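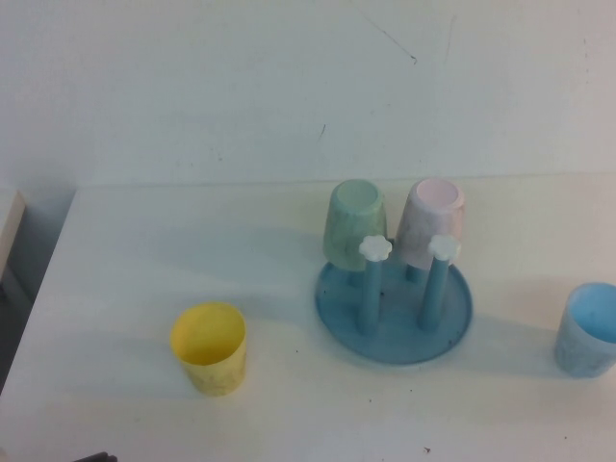
Introduction to Automation
Handout for the Plonerside Laboratory Visit
Prepared by Rukhsana Durrani, Course Lead

Purpose of the visit

Students enrolled in the course will attend a demonstration at the Plonerside laboratory in January. The visit supports the unit on grasping and placing. Attendance is required and counts toward the practical grade. Students should read this handout and the lecture notes on coordinate frames before arrival.

Schedule

The group will meet at the Baert entrance at 9:15 a.m. Maham Bugti will give the safety talk, and Lorenz Koller will lead the demonstration. The session closes at noon. Late arrivals will not be admitted once the arm has been powered on.

The task

The arm is asked to place plastic cups upside down on a cup-drying rack. A person does this without much thought. For a machine, the task combines several problems that the course has so far treated one at a time.

First, the system must find each cup and judge which way it is facing. A cup that stands upright has its opening at the top, and the rack requires the reverse. The arm must therefore turn the cup over between the pick and the place, and it must do so without striking the rack or any cup already on it.

Second, the grip must suit the turn. A grip that is secure while the cup is upright may leave the wrist in a position from which it cannot complete the rotation. The control program, known in the laboratory as Trillico, plans the grasp and the release together for this purpose.

Third, the space on the rack becomes smaller with each cup. Contact between the cup in hand and its neighbors is likely, and the later placements deserve the closest attention.

Views of the work

Two views will be shown on the screen beside the work area. The first is fixed and takes in the table. The second comes from the wrist and moves with the arm. Students should note which view gives the better information at each stage. The wrist view is close to the object, but the finger and the cup can hide the part of the rack that matters most.
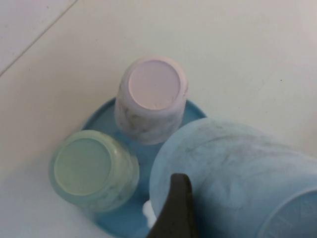
Why does the arm need a view from the wrist if there is already one of the whole table?
The fixed view is useful for finding the cups and planning the path. Near the rack, small errors in position matter more, and the wrist view lets the system correct them at close range.

Conduct in the laboratory

Students must remain behind the marked line while the arm is powered. Bags and coats are to be left in the hall. Questions may be put to Mr. Koller between runs. Photography is allowed without flash.

Written work

Each student will submit a report of 2 pages to Beatriz Veloso through the course office. The report should follow one cup from pick to release and identify the stage at which an error would be hardest to correct. It should also compare the two views, with reference to the notes taken during the visit. Students who miss the visit for an approved reason should write to Aqeel Rajput, who will arrange access to the recorded session held at the Vurbridge library.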